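Practice Tissue and Thread: Your Questions

Home > Help > Practice materials

By Gerardo Zuccaro. Updated in February.

Most of what gets written about practice tissue is written by people selling it. I buy the stuff for a suturing course, so take the answers below as a customer's.

Is synthetic tissue really "lifelike"?

It depends on what you mean by it, and the sellers rarely say. Under a bright light a decent pad looks convincing. The colour is good and the surface has a bit of texture. Whether it feels right is a separate matter. The Oletstead pads we use have a middle layer that holds a stitch well enough, and a top layer that is tougher than it should be. I have read the leaflet claiming "3,000 passes without tearing" and I would like to meet the person who counted.

How long does a pad last, then?

Ours get 10 sessions before I stop handing them to beginners. After that the old needle holes join up and stitches pull through for reasons that have nothing to do with the student. You can turn the pad round and get a little more out of it.

Do I need to buy the same brand of thread as the pad?

No. I have yet to see a good argument for it. The "matched system" sold by Skovora was a pad and a reel in one box, at more than the price of the two bought separately. 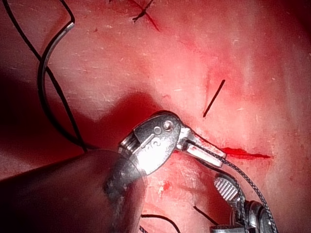

Filed under: Thread, offcuts and stains

Braided or single-strand?

Braided for learning knots. It bends easily and lies where you put it, and the fine checked pattern on a grey braid makes it easy to follow against a pink-red background. Single-strand thread is springier and has a habit of undoing a beginner's first throw. People will tell you that starting on the harder thread makes you better. Maybe. In my groups it mostly made them cross.

Does the colour of the thread matter?

More than I expected. Black shows up best, grey is fine in good light, and I would avoid anything in the red family. Sartori do a violet one which looks lovely on the website and vanishes in a shadow.

Should I clear away short ends as I go?

Yes, and hardly anyone does it. A short black bit of thread left lying on the surface looks a lot like a stitch when you glance back at it, especially if there is a stain round it. Pick offcuts up before you start the next stitch, and keep long loose threads out of the area you are working in.

Is fake blood worth bothering with?

For a first course, I doubt it. A thin red mark is useful for showing where the cut is meant to be. Beyond that you are paying for atmosphere. The Droralero liquid comes in a bottle with a 4 mm nozzle, far too wide for a fine line, and I put it on with a cocktail stick instead. If somebody tells you their red liquid "behaves like the real thing", ask them in what way. 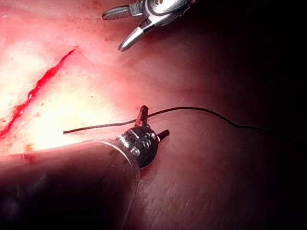
Jagged red streak on a pink surface, with ridged grasper jaws open at the top.

Will the red come out?

The packaging says yes – the packaging always says yes. Wiped off straight away with cold water, most of it goes. Left until the next morning it settles into every crease and you have a pink pad with a permanent map on it. I have tried washing-up liquid, lemon juice and a "specialist cleaner" that smelled strongly of washing-up liquid.

What are the small brown or orange spots?

I can only speak for my own pads, where they turn up near the edges. One supplier told me it was rust from needles, another that it was the dye. Neither had looked. They don't seem to affect stitching, so I leave them alone.

Why does the surface look white in some places and nearly black in others?

Lighting. A strong lamp from one side bleaches out the near part and leaves the far part in deep shadow, and a glistening surface makes it worse. Before you send a pad back as faulty, move the lamp. I did send one back, and had to apologise.

Do ridged jaws damage the thread?

They can. Fine ridges grip well, and they will also flatten or fray a braid if you keep grabbing the same spot. Hold the end you are going to cut off. "Non-marking" versions are sold at a premium and I could not see any difference in the thread afterwards.

Can I get a refund on opened pads?

From Skovora, within 10 days, if you argue. Oletstead refused mine, then sent a voucher.

Can I send in a question?

Please do, using the form on the contact page. Suppliers are welcome to write too, but please leave the word "lifelike" out of it.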